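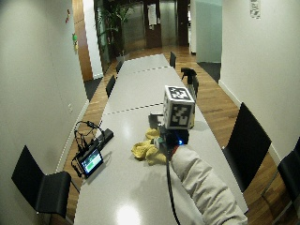

Grarklow Institute of Applied Automation
Course Handout, Unit 8: Teaching by Demonstration
Section B: Handheld Capture and Remote Control

Purpose of the unit

Students completing Unit 8 are expected to record a set of usable demonstrations of a short household task, to label them, and to explain in writing why a given recording was kept or set aside. The unit builds on the October lectures on coordinate frames. Students who missed the session on camera calibration should read those notes before attending the laboratory.

8.1 Two ways of showing a task

In remote control, the operator moves a leader arm or a hand controller, and the robot follows. The recording contains the robot's own joint positions, so nothing has to be converted afterward. The cost is speed. Operators new to the equipment tend to work slowly and to stop often, and the policy trained on their work will stop in the same places.

In handheld capture, the person performs the task directly while wearing or holding an instrumented device. No robot needs to be present. The motion of the device is recovered later and mapped to the arm. People move more naturally this way, but they can also make motions that the arm cannot follow. Reaching across the body and turning the wrist sharply at the end of a stroke are the usual cases. The reachability check in 8.4 must therefore be run on every handheld recording.

8.2 Marker cubes

A flat marker is lost as soon as it turns away from the camera. A cube with a different pattern on each printed face allows the pose to be estimated over a wide range of wrist angles - provided that at least one face remains in clear view. Two faces are preferred. When a single face is seen nearly straight on, the estimated tilt may flip between two values from one moment to the next, and the resulting track will shake.

The position of the cube relative to the hand must be measured each time the rig is put on. A strap tightened after measurement will shift the cube, and the recording will carry that error from beginning to end.

Glare on a polished tabletop does not usually affect the cube itself. It may, however, confuse a policy that is trained on the same images. Lamps should be left as they are for the whole of a session.

8.3 The spray and wipe exercise

The exercise uses a trigger spray bottle and a yellow cloth on a long table. The bottle is to be grasped below the head, lifted clear of the surface, aimed, and set down again before the cloth is taken up. Each of these is labeled as a separate segment. A segment begins when the hand starts to move toward the object and ends when the object is released.

Students should record 12 demonstrations each, changing the starting position of the bottle and of the cloth between recordings. Cables are to be kept out of the path of the hand.
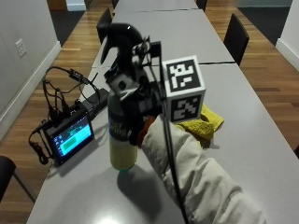

Colm Mac Suibhne has objected that the grasp and the trigger pull ought to be labeled as one segment, on the grounds that a hand already closing on the neck of a bottle is preparing to spray, and that a boundary placed between the two teaches the robot to pause. The objection has merit. For the present, the separate labels are retained, so that results may be compared with the Thongdee recordings used in Section A. Students who wish to test the combined label may do so as an optional extension and should state this on the cover sheet.

8.4 Checks before submission

Each recording is to be replayed against the arm model in Pekik. Any recording with more than 2 unreachable poses is set aside and listed, with the time of each failure. Recordings must not be trimmed to remove such poses.

Gaps in the cube track may be filled only where they are short and the hand is moving steadily. A gap that falls on a grasp or a release may not be filled.

8.5 Written work

Submit a report of no more than 8 pages, with the segment labels attached as a separate file. Reports are due 10 November 2023 and should be addressed to Aoife Madigan. Equipment is to be returned to the Prisbridge store, Room 17, with batteries removed and the marker cubes in their cases.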